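Notebook, laundry bench, February

Entry written at the bench, late afternoon, and corrected a little after tea.

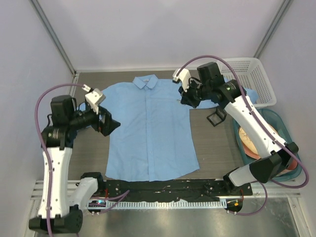
Shirt on the bench, front side up, both grippers above the chest.

The question from the Ivville workshop was simple: can we say yet that the machine folds a shirt? I promised to write an answer this month. My answer is still "partly", and I want to put down what I mean by this word, so that the colleagues do not have to guess from the videos.

The garment is the light blue one with buttons and pointed collar. For me it is the honest test. With towels we were happy already in the autumn, and T-shirts went well enough that people stopped coming to look. A button-up shirt has a collar that wants to stand, a placket that is stiffer than the rest, a curved hem that does not give a straight line anywhere, and two long sleeves. The sleeves are the worst. On our bench the right sleeve, when it is stretched to the side, reaches as far as the white basket. The left one goes down from the shoulder and behind the wrist of the left arm, so from the fixed camera we see it only in parts. I think a large share of our trouble is in this one fact.

Setup today. The same two arms on the rail, Plomov software with the update from last week, Fjeld profile for the gripper force. I did not change the light. Shirt laid flat by hand, collar at the far side, hem toward the rail, shallow creases left as they are. I do not iron before a trial. At home no person irons a shirt in order to show it to a machine.

Goal of the fold: both sleeves in, sides in, then hem up to the collar. I count a fold as good if I would put it in my own drawer without touching it again. This is a personal measure and I know it is not a scientific one, but the Givier score (flatness and outline) gave high marks last month to a shirt with the cuff sticking out at the back, and I don't trust it alone any more.

Result: 15 trials. In 3 of them I would put the shirt in the drawer. In 2 I had to stop the arms by hand, both times in the left sleeve step. The others finished, but with a result which I would call "bundle, neat on the top".

Notes on the steps, as I remember them and from the log.

Right sleeve. Good. The gripper comes down near the shoulder, takes the cloth, and the sleeve follows over the chest. Sometimes the cuff turns inside on the way. It does not matter for the outline, but it matters for the person who wears the shirt.

Left sleeve. Here the planner makes a guess where the cuff is, and then it is too sure about this guess. In the first stopped trial it took the sleeve and the side of the body together and pulled both. In the second it took nothing, closed, lifted, and continued to fold with the empty gripper as if everything was in order. It did the whole movement very nicely. I would prefer a machine which notices that it holds nothing. The force signal was there in the log, clearly flat, we only don't use it at this moment of the program.

Sides. Acceptable. The placket helps a little because it gives a line to align with. When the two front panels are not equal after the sleeve steps, the error stays until the end, and nothing later repairs it.

Hem to collar. Better than I expected. The curved hem leaves a small tongue of cloth in the middle, which a human hand would tuck without thinking. The arms leave it.

Collar. We do nothing with the collar. The flaps stay as they were laid. For a drawer this is fine, for a shop shelf it is not, and if the people from Ivville want shop quality they must tell us now and not in the summer.

Time. I will not write a number here. A fold takes much longer than mine, and I am slow. If the machine works while I do something else, the time is not so important, but then it must work without me standing next to it, and today I could not go away even to fill the kettle.

So, about household chores in general. The log has now 2,568 grasps on cloth, all types together. When I look through the failed ones, over half of them are not failures of the hand. The fingers can hold a shirt. What is missing is the checking: did I take one layer or two, is this the cuff or the hem, did the cloth come with me. A person does this checking all the time with the fingertips and does not know it. I was watching my own hands this morning when I laid out the shirt, and I corrected the shoulder several times before I saw that I was correcting.

Also I must say that I do a part of the chore myself. The shirt does not come flat to the bench in a normal house. It comes out of a basket, twisted, with one sleeve inside out. The program begins after the difficult half is already done. In the report to Ivville this has to be written in the first paragraph, not in a footnote.

What I want to try next:

Use the force signal after each grasp. If it is flat, open, go back, look again. Small change in the program, I can do it alone.

Move the waiting position of the left arm outward, so that its wrist covers less of the left sleeve when the camera takes the first picture. I tried with my hand to find how far it can go before the cable becomes tight. There is some room.

A trial with the shirt turned so that the collar is toward the rail. Perhaps the sleeves are then easier for both arms. Perhaps not, but it costs one afternoon.

A dark shirt, for comparison. I suspect that the light blue cloth is too kind to us on this dark table.

Open question for whoever reads this: should we count a fold as good when the cuff is turned inside? I counted no. If you count yes, the result looks much nicer, and we should agree on it before we put two tables of numbers next to each other.

The force profile is saved under the same name as before with the letter b at the end. Please do not overwrite it, the old one is still needed for the towels.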